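One basket is enough

By Homa Ansari

Every parent I know owns too much toy storage. I include myself. At one point we had 6 bins, a bench with a lid, a net that hung in a corner, and a set of fabric cubes that slumped when they were empty and bulged when they were full. The toys were still on the floor. I now think the storage was the problem, and that most families with a child under five would do better with one open basket per room and nothing else.

I came to this view slowly. My son is three. His bedroom is small, and the bed takes up most of it. When we moved in, my husband, Bijan, built a shelf along one wall, and I filled it with labeled bins. There was a bin for animals, one for vehicles, one for blocks, one for pretend food. I spent an evening on the labels. My son can't read, so I added drawings.

It lasted through April. The bins had lids, and a lid on a toy bin means a child has to find the bin, take it down, open it, choose a toy, and then do all of that in reverse. He did the first half very well. I did the second half every night at 7:30, sitting on the rug and deciding whether a dragon was an animal.

What the lids were doing

My friend Thilini Ekanayake taught preschool for 14 years, and I asked her what she used in her classroom. Open tubs, she said, low enough to see into, and far fewer toys than parents expected. She kept the rest in a closet and traded them out when the children lost interest. She didn't own a label maker.

I had assumed that sorting taught children something. It probably does, at the right age and during the day. At bedtime it taught my son that cleanup was long and that his mother would finish it. A job a three-year-old can complete has to be short. Pick up a toy, drop it in, repeat until the bed is clear. He can do that while complaining, and he often does.

There is a case against me, and Gholamreza Akbari, who lives upstairs and has twin girls, makes it whenever the subject comes up. His daughters own puzzles. If the pieces from two puzzles go into one basket, both puzzles are finished. He is right about that, and I keep our puzzles on a high shelf in the hall closet in zippered pouches. Anything with parts that must stay together should live away from the bedroom. I would say the same of marbles, beads, and the Ula train set, which has 16 pieces of track and is useless with 13.

But most of what a small child takes to bed has no parts. It is one soft thing, and then another soft thing. These don't need to be sorted, protected or stacked.

Choosing the basket

I have opinions here too. The basket should be plastic, because it will be sat in and drooled on. It should have holes in the sides, so that a toy put away damp has some chance of drying out. It should have a thick rim, because thin rims crack, and ours did. It should have no lid. It should be light enough for the child to drag and small enough that it fills up. A huge basket turns into a pit, and the toy at the bottom might as well be in another house.

I'd skip the woven kind. We had a handsome one from Lullby and it shed bits of itself into the sheets. I'd skip anything on wheels as well.

The basket goes on the bed for cleanup. Most of our soft toys end up there anyway, and it is easier to put the basket where the mess is than to carry the mess across a room. Plain sheets help a good deal. Bright toys show up on gray.
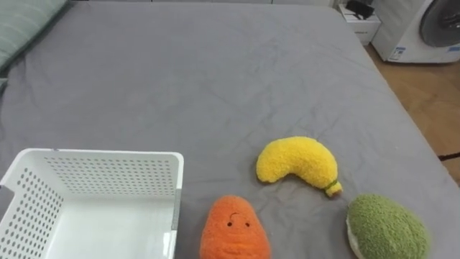
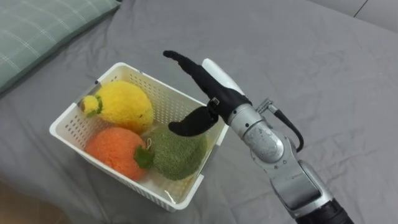

How many toys

The basket only works if it sets the limit. When ours is full, something goes to the closet before anything else comes in. My son picks what goes. He isn't sentimental about it, and twice he has picked the thing I would have kept.

Relatives are harder. My mother believes a child's bed should be covered in animals, and she adds to the herd each time she visits. I no longer argue. I thank her and trade the new one in when he has tired of an old one.

We gave four of the bins to Asanka Kumarasinghe next door, who uses them for seed packets and gardening gloves. Bijan's shelf now holds books, and I'm glad to have it. The bench with the lid is still in our living room, and I haven't looked inside it for months. I expect it contains a great many blocks. If you'd like a bench, write to me.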